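1/ Moved my sourdough starter to rye flour in January. The jar lives on a shelf in Dretby now, next to the radiator.

2/ Flour is from Bravari, 3 kilos a bag. I feed it once a day – equal parts flour and water by weight.
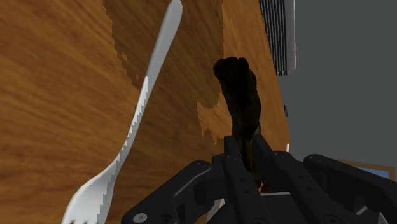
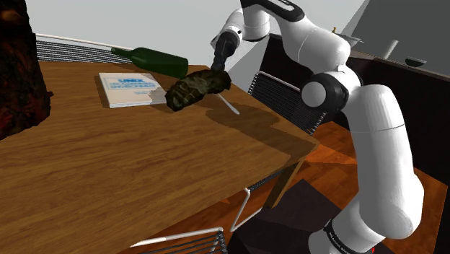 Dark and lumpy, both views.

3/ First loaves were gummy. Longer bake fixed it: 68 minutes, lid off for the last part.

4/ Wait a day before slicing. Rye needs it.

5/ Almost 59 cents a loaf in flour. The Shboul bakery charges a lot more, but their crust is still better than mine.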